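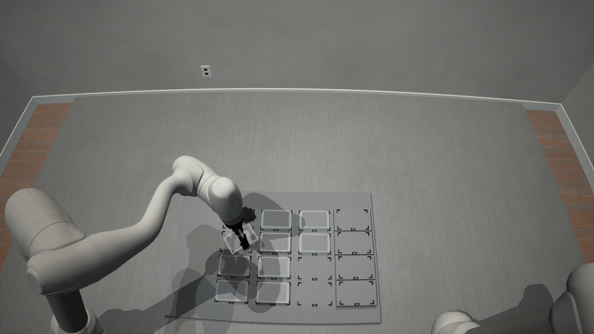
Search this site
10 October 2024
By Magdalini Deligiannis

Sorting out a workbench before winter

Most benches get cleared once a year, and October is a good month for it. The evenings are short, the garden tools are coming in, and anything left on the top by November tends to stay there until spring.

Take everything off first, including the things you think belong there. Brush the surface down, then wipe it with a cloth wrung out in warm water and a little washing-up liquid. Old glue comes up with a scraper held almost flat. For wax or grease use white spirit on a rag, with the window open, and hang the rag outside to dry before it goes in the bin.

Check the top with a straight edge. A dip in the middle will throw out anything you glue up on it. Small dips can be shimmed under a loose board, but if the whole bench rocks, look at the feet before you blame the top. On a concrete floor I use offcuts of old vinyl tile, which don't squash the way folded card does.

Small parts

Screws go by length, not by job. I used to keep a tin marked "shelves" and another marked "gate" and could never find a plain 40 mm screw in either. Now there are nine jars on one shelf and a single tub for oddments. When the tub is full I tip it on to a tray and sort it or throw it out.

Write on the jar and not on the lid. Lids get swapped.

Wall plugs are best kept with the drill bit that fits them. A rubber band round the bag will do.

Hand tools

Rust on chisels and plane irons comes off with fine wire wool and a few drops of light oil. Wipe off the black, oil again and put them away. If your shed is damp, a sheet of newspaper in the drawer helps a bit, though it needs changing every few weeks.

Gonzalo Soler wrote in to say he stores his saws with a length of split hosepipe over the teeth. I tried it on four of mine. It works well on panel saws, but it's too bulky for a tenon saw - use the plastic spine from a report folder for those.

Glue and paint

Wood glue that has frozen is usually stringy and won't hold, so bring it indoors now. Half-used paint should come in too. Press the lid down with a block of wood and a mallet, and put the room and the date on the side with a marker.

Leave the vice until last. Wind it fully open, brush out the thread, put on a smear of grease and wind it shut again. Mine needed doing twice.

Get our household tips by email. Enter your address to subscribe. You can unsubscribe at any time.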